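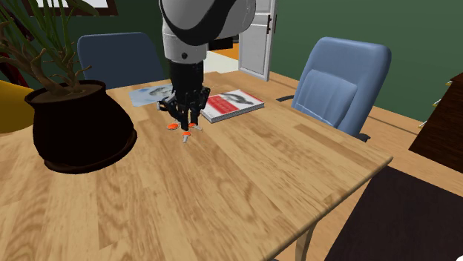 Wood table tips I no longer believe

Every winter the same advice about water rings goes around, and every winter somebody rubs mayonnaise into a perfectly good table. I have tried most of these on an old oak top and a couple of thrift store shelves. My notes, for what they are worth.

Mayonnaise on white rings. It can do a little, if you leave it overnight. So can plain petroleum jelly, and that doesn't smell like a sandwich in the morning. Neither one touched a black stain.

Walnut rubbed on scratches. Fine on dark wood. On pale wood you get a brown line where you had a white one.

Olive oil and vinegar as polish. Rania Bouazza swears by it and her sideboard does shine. It also grabs dust — run a finger along it after a week. I wouldn't use it on anything you put papers or books on.

The iron and towel trick. This one I grudgingly accept. Dry cotton cloth, no steam, low heat, a few seconds at a time, then lift and look. Stop as soon as the ring fades. Try it first on a spot you don't care about, and skip it on veneer.

Sanding. The blogs say go straight to 200 grit. If the finish is already gone in patches, 200 will take you all afternoon. I start at 60 on rough boards only, and never on a top that still has its varnish.

"Feeding" the wood. Wood in a varnished table isn't hungry. Wax sits on the finish and that's all it does, whatever the Brelleo tin promises.

Felt pads under lamps and vases do more than any of it. Check them in November when the heat comes on, as the glue lets go and the grit gets in.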